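新闻稿

Presmont与Rametti共同推出“Rollumura”家庭亚麻系列
可供即时发布
2025年6月6日

家用纺织品公司Presmont今天宣布，与亚麻织造厂Rametti合作开发的新系列Rollumura正式开始销售。系列包括餐巾、桌旗、茶巾和床品，首批产量为3,000件，在Presmont的网上商店和合作零售店供应。

这是两家公司第一次在同一个系列上合作。Presmont过去主要经营棉制品，亚麻只占产品目录里很小的部分。Rametti则一直为其他品牌代工，很少用自己的名字出现在商品标签上。从本系列开始，两个名字会并列印在标签上，并注明纱线的批号，顾客可以用批号在网站上查询该批纱线的纺制时间和染色时间。

“我们收到很多顾客的来信，他们问的问题都差不多：亚麻第一次洗会缩多少，为什么新的茶巾不吸水，烫的时候要用几度。”Presmont产品负责人Booker Lindqvist表示，“以前我们的回答不够清楚，有时候客服和包装上写的还不一样。所以在做这个系列的时候，我们先把洗涤说明写好，然后才决定颜色。”

关于预洗

Rollumura全部产品在出厂以前经过2次预洗。第一次去除织造时使用的浆料，第二次使布面柔软，并让大部分的缩水在工厂里完成。因此顾客拿到的尺寸，就是包装上标注的尺寸，之后在家里洗涤，变化会比较小。预洗也会使布面出现自然的皱纹，这属于正常现象，不作为质量问题处理。如果顾客喜欢平整的效果，可以在布还有一点潮湿的时候熨烫。

茶巾在使用的最初几次，吸水能力还没有完全发挥。建议先单独洗一次，不加柔顺剂。柔顺剂会在纤维表面留下一层薄膜，对浴巾和茶巾都不合适。餐巾和桌旗没有这个要求，但是Presmont仍然建议少用。

关于颜色

本系列没有追求很多颜色。开发小组在Rametti的染色车间试了不同的配方，最后保留的都是比较浅、比较安静的颜色，希望它们可以与大多数家庭已经有的餐具和家具相配。深色的亚麻在折叠的地方容易发白，这个问题目前还没有满意的解决办法，所以深色产品暂时不在计划之内。

染色使用低温工艺，洗涤时水温不宜超过四十度。浅色和原色的产品可以一起洗，不需要分开。请不要使用含氯漂白剂。晾干时避免长时间的强烈日晒，尤其是染过颜色的桌旗，因为它长期铺在窗边时，露在外面的部分和叠在下面的部分可能会产生色差。

试用活动

在正式销售之前，Presmont于今年二月开始邀请顾客在家里试用样品，共有921个家庭寄回了问卷。问卷没有设计评分，只请参加者写下每个星期怎样使用、怎样洗，以及有没有不方便的地方。

根据这些意见，产品做了几处修改。茶巾的挂环原来缝在长边的中间，许多人说挂起来以后布会垂到水槽里，现在改到了角上。餐巾的卷边加宽了，洗过以后不容易翘起来。还有不少参加者提到，枕套的开口太浅，枕头会滑出来，新的版本在里面增加了一段内折。 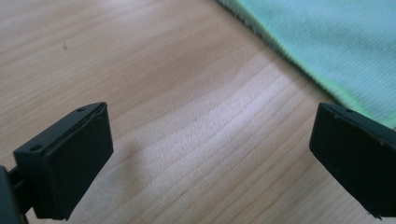
也有一些意见这次没有采用。例如有参加者希望桌旗背面加一层防滑材料，但是这样的材料不适合高温熨烫，而且会使桌旗不能和其他亚麻一起洗。Lindqvist表示，小组会继续研究这个问题，但是不会承诺时间。

修补服务

与新系列同时开始的，还有由合作伙伴Tran负责的修补服务。顾客可以把破损的Rollumura产品寄到Tran的工作室，由缝纫师检查以后决定修补的方法。小的破洞用同色的线织补，较大的破损用同一批次的布做补片。为了这个目的，Presmont从首批面料中另外保留了2,000米，不用于销售。

修补服务在购买后的第一年免费，顾客只需要支付寄出的邮费。一年以后按照破损的大小收费，价目表可以在网站上查看。请在寄出以前把产品洗干净并完全晾干，没有洗过的产品将会退回。染色不均匀、污渍和正常的磨薄不在服务范围内。

销售信息

Rollumura系列从今天起可以单件购买，也可以成套购买。成套的床品包括被套和枕套，床单需要另外选择。零售合作店会展示布料的样本册，网上的顾客可以免费申请小块布样，布样的费用和邮费都由Presmont承担。

第二批产品的生产安排会根据亚麻原料的收成情况决定，具体时间将另行通知。

关于Presmont
Presmont设计和销售家庭用纺织品，产品包括床品、浴巾和餐桌用布。

关于Rametti
Rametti是一家亚麻织造和染色工厂，为家居和服装品牌提供面料。

媒体联系
Presmont新闻办公室
需要布样、产品图片或采访安排，请通过公司网站的媒体页面提出申请。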